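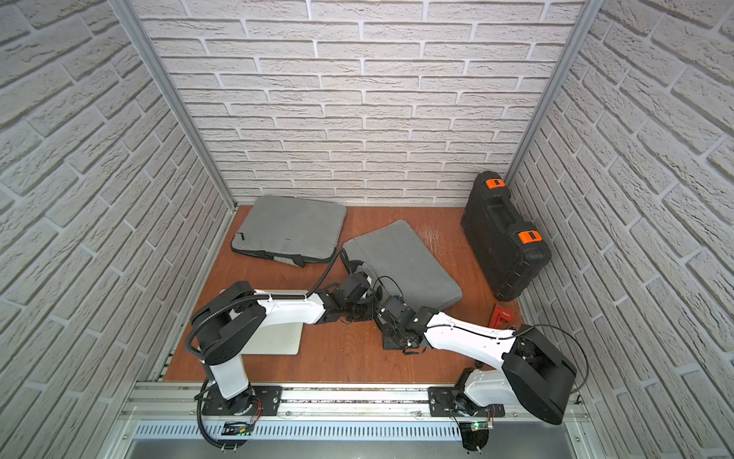 Two arms and a gray padded case, mid-lesson.

If you've just set up a pair of arms in the workshop and want to teach them to tidy cases, take it from me and go slowly - slower than you think you need to. I spent most of May steering mine through the same job by remote control, and my early runs were so jerky I ended up throwing them out.

Start with a padded case before you try a hard one. Soft sides forgive a clumsy grip, and a zipper pull is a fiddly little thing best saved for week 2, once your hands have settled down. When both grippers have to meet over one case, bring the first in and let it rest before you move the second (Davina Menzies taught me that one, bless her, and it has saved me no end of bumps!).

Shift the case a little between runs, and turn it too, so the arms don't learn just one spot on the board. Five good, calm runs and then a cup of tea is my rule. Tired hands make wobbly lessons, and the arms will copy every wobble you give them. Keep your cable loops clear of the elbows as well, and look them over again before you start the next batch.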